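The Vurnitz Machine

The computer came from the office at Vurnitz, which had closed in July. Pao-chu Ng signed for it and wrote 564 on the intake sheet. Then she carried it back to the long bench and took off the side panel.

Heriberto Alvarado came over with his coffee.

"Is that the one with the payroll on it?"

"It's the one with everything on it," she said.
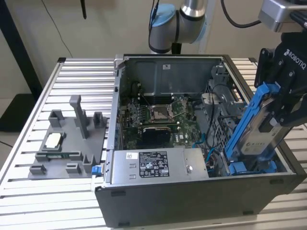 Number 564, side panel off.

The processor was out of its socket and the bracket was up. Pao-chu had not expected to care about an old Dell, but she had worked at Vurnitz for 13 years before she came to Sillik, and she had probably sat near this one. They had all looked alike. People put stickers on theirs so they could find them after the carpets were cleaned.

She pulled up a stool and looked at the drive bay. The carriers were blue plastic, the kind you squeezed and slid. She remembered a man from the Karaki branch showing her how, on his knees under her desk, with his tie thrown over his shoulder. He had told her it was simple and then had to do it again.

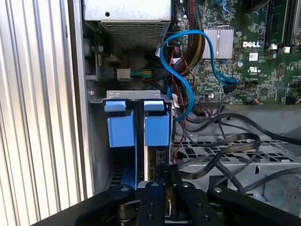
She asked Heriberto what would happen to the drive after they copied it.

"It gets wiped," he said. "Then it goes in the bin with the others."

"And the copy?"

"The copy goes to the lawyers. They want all the mail, back to the start."

Pao-chu thought about the mail. There would be the notes about parking and the long argument over the refrigerator. There would be the message she wrote to Chang-ho Maeng the night before she quit. She had sent it at ten past eleven and he had never answered. She had wondered for a while if he had read it. Later she had wondered less.

She had his number still. She went out to the loading door, where the signal was better, and called him. She told him what was on her bench.

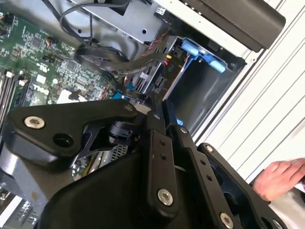
Chang-ho said he was surprised any of those machines still ran, and that his own used to shut itself off every time he opened a big spreadsheet. He asked if she was well. He said he was selling boats now, small ones, and that it was mostly standing outside.

"I sent you a letter once," she said. "On the mail there."

"I know," he said. "I printed it."

A truck was backing up to the door and she had to put a finger in her other ear. She asked him what he had done with it. He said it was in a drawer with his passport. Neither of them said anything until the truck stopped.

"Well," she said. "I have to get back to it."

"Call me when you're done," he said.

She went back in and washed her hands. Heriberto had left the sheet by her stool with a pen on top of it. 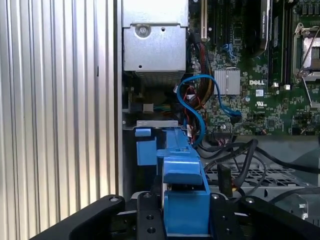 Part Two: The Drawer

Chang-ho lived over a bakery, up two flights, and the bell did not work.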